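Notes for the June talk, historical society, back room

Okay, hi everybody. Start with the saddle. (Wait for people to find seats, the coffee line is slow.)

So the Vindden ranch ran horses up on Torkora Creek for two generations, and what I love about them is that they wrote everything down! Feed bills, broken gates, who got thrown and by which horse.
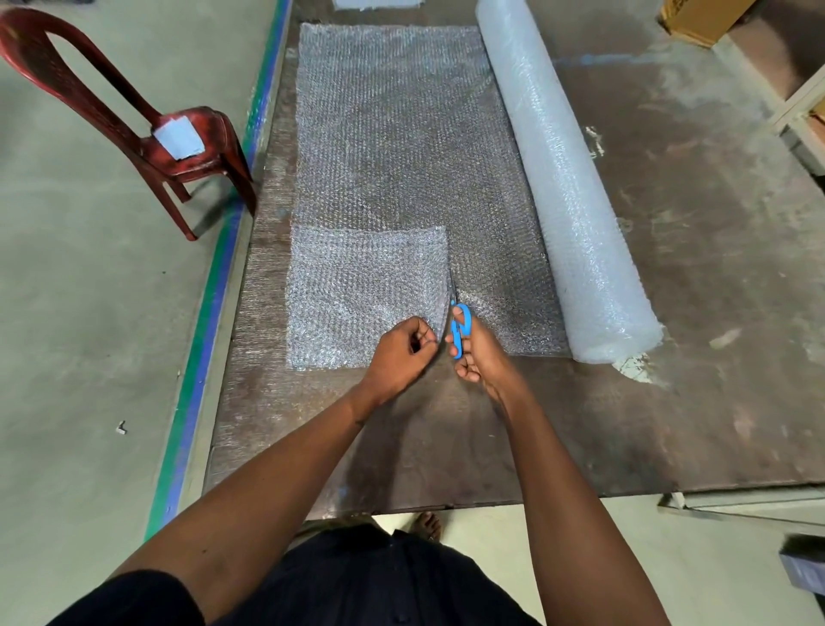
Read the bit from the ledger where the gray mare goes through the church fence. Do the voice. Then slow down and explain what a remount buyer was, because last time I skipped it and got blank looks.

The army paid well for a calm horse, and the Vinddens had maybe nine calm horses in a good year. The rest went to the rodeo string at Manurung, and that's where the fun starts.

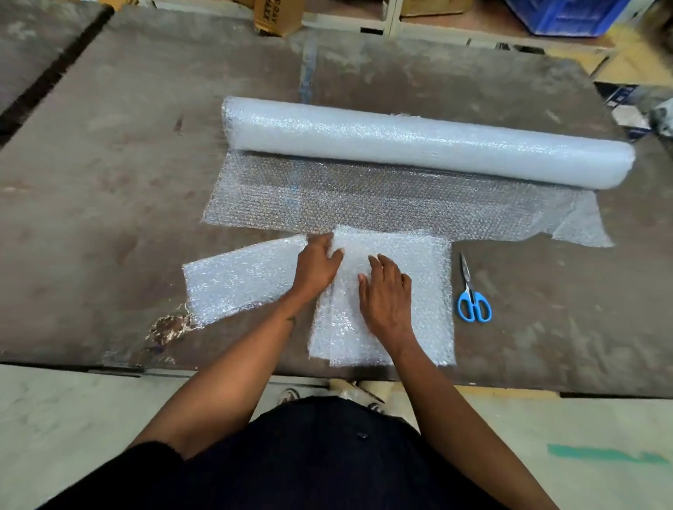 Manurung was a rail stop with a store and a very short racetrack. Ask if anyone's family came from out there (somebody always has a grandmother). Let them talk, but keep an eye on the clock!

Now the big ride. There are two versions. In the newspaper, the younger brother stays on to the whistle and tips his hat. In his sister's letter he lands in the water trough. I believe the sister, but I'll say why I could be wrong: she wrote it years later and she was still mad at him about the piano.
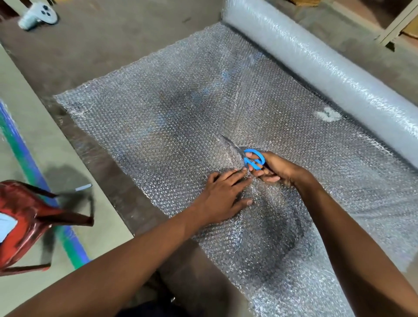 Last part, the sale. The Vutis bank took the lower pasture first, then the house. Don't rush this. Mention that the barn stood until the highway came through, and pass the map along the rows.

Questions. If the brand registry comes up, I have the page number on the yellow card.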